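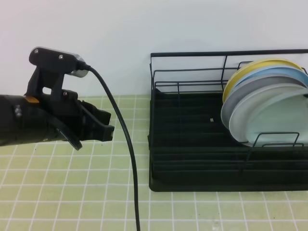

The shared kitchen at Montoya House opened its doors again on Sunday, and neighbors drifted in all afternoon to see the new tiled counters and stay for a bowl of soup (or three).

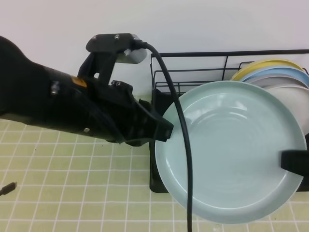

Ramesh Shakya, who runs the Sunday suppers, has been asking folks for dishes since July, and he's just delighted with what came in. Most of it is secondhand and hardly any of it matches. The big pale green plate, standing up in the black wire rack, is the sort he'd love more of, nice and deep with a wide rim.
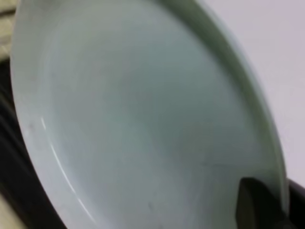
1 min read

Supper is still free, and you're welcome to bring a dish to share or just your good appetite! Plates and bowls can be dropped off at the side door any evening before 6.

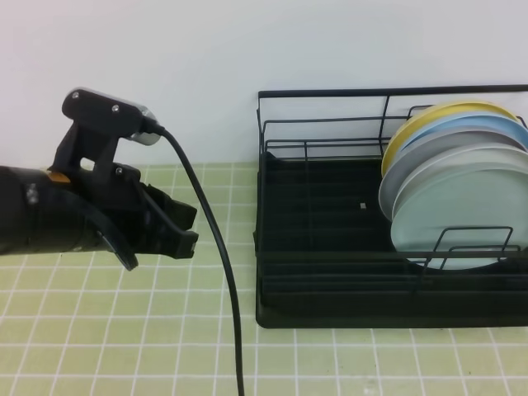 The dish rack on the tiled counter at Montoya House.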